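How to check a "sacred saying" before you repeat it
Zakhar Demchenko, August 2023

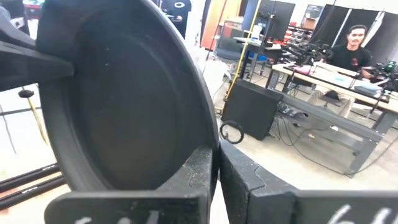 A dark pan or shallow bowl, tilted forward, with a few pale specks inside.

I run a reading group in Flidbridge that looks at scripture and religious writing from several traditions, and the thing I spend most of my evenings on is quotations. People bring them in from calendars, greeting cards, funeral booklets and their phones. In March I went through my own folder, which held 53 sayings I had used in talks at one time or another. I could find a proper source for fewer than half. I don't think I'm unusually careless, so I assume other people's folders are no better.

What follows is the method I now use. It is slow and it won't settle everything. I distrust anyone who says theirs does.

Before you start

You need the saying exactly as it reached you, and a note of where you got it. Copy it out with the punctuation and any name attached. Don't tidy it. The odd word that annoys you may be the one that leads you back to the book.

Step 1. Ask what is being claimed

"An old Sufi saying" and "chapter 12 of such-and-such a treatise" are very different claims. The first can hardly be wrong, which ought to bother you. If all you have is "ancient proverb", "the rabbis teach" or "a desert monk once said", write "no source given" next to it and treat it as modern until something changes your mind.

Step 2. Search for the dull half

Everyone searches for the famous half of a quotation and gets ten thousand posters. Take the least pretty run of five or six words and search for that in quotation marks. Then search again with older wording: "thy" for "your", "heathen" for "unbeliever". Translators have habits, and a line that exists in only one wording, in crisp present-day English, probably began there.

Step 3. Don't count repeats

I once had a saying about patience that the Mosik quotations app had marked as shared 1,559 times. I followed as many of those as I could stand and they all led back to the same unsigned post. That is one witness. A thousand copies of it would still be one witness, and the same goes for books that quote each other.

Step 4. Find the page

A real source has a page, a verse, a section number or a folio. Go and look at it. Read at least the paragraph before and the paragraph after, since plenty of genuine quotations turn out to be the words of the opponent in an argument, set down so that they could be refuted.

Be careful with cheap reprints. The Tidico edition I own of a collection of monastic sayings has no notes and no named translator, and its numbering doesn't match any other copy I've seen. It's pleasant to read in the bath. I wouldn't cite it.

Step 5. Check the date of the earliest appearance

If the speaker is supposed to have lived 1,000 years ago and the earliest trace you can find is a self-help paperback, say so in your notes. It's possible that a saying was carried by word of mouth the whole time. Some traditions took great trouble over oral transmission and kept lists of who heard what from whom, and those lists can themselves be examined. "It must have been handed down" with no list is a guess.

Step 6. Look at a second translation

Read the line in 2 translations if you can, preferably made a generation or more apart. If one says "love" and the other says "obedience", your quotation may rest on a choice the translator made. You don't have to know the original language to notice this, but you do have to stop short of saying which is right. Ask someone who reads it.

Step 7. Decide what to write

I use three labels. "Found" means I have seen the page. "Attributed" means a serious book says so and I haven't seen the page. "Loose" means I have nothing. A loose saying can still be read aloud if you like it, with no name attached. Expect complaints. When I said in the Kobzar newsletter that a favourite wedding blessing was loose, I was told I had missed the spirit of it. Perhaps I had. I asked for a page number and I am still waiting for it.

Keep your failures in the folder too, with the date you last looked. Libraries keep scanning things, and I have had to move a couple of mine from "loose" back to "attributed".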